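Removing white haze from an oiled beech worktop

Asked by Janevski
Monday, July 1, 2024

I have a beech worktop finished with three coats of Corkus hard oil, applied in March. A cloudy patch has appeared next to the kettle. It does not wipe off with a damp cloth or with washing-up liquid. The surface feels slightly tacky there and nowhere else. Do I need to sand the whole top back, or can the patch be treated alone?

Answer 1

Sand it all. Patches always show.

Answer 2

A patch repair is possible with oil, unlike lacquer. Tackiness suggests excess oil that never cured, with steam getting into it afterwards. Wipe the area with white spirit on a lint-free cloth and leave it overnight. If the haze remains, sand along the grain with 180 grit, then 240, feathering 50 mm beyond the mark. Vacuum off the dust. Apply a very thin coat, leave it for the time given on the tin, and buff off everything that has not soaked in. Spread used cloths flat outdoors to dry, as oily rags can heat up and catch fire.

Answer 3

Agree with the above, except that I stop at 180. Finer grits close the surface and the oil takes unevenly. Allow 8 hours between coats and keep the kettle off it for a week. On pale timber the new oil will look a shade darker at first.
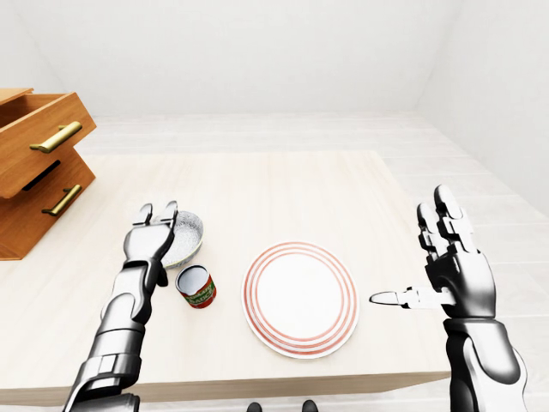

Trommont, March. Pale tops such as this table in light wood show rings early, so I put a saucer or mat under anything damp, tins included. Re-oil once a year, more often by the sink.

Comments

Forko: Does 240 matter if the rest of the top was only done to 180?

Janevski: White spirit removed the tackiness but not the haze. Will try the sanding.

Forko: Check the underside too. Mine was never oiled and the top cupped.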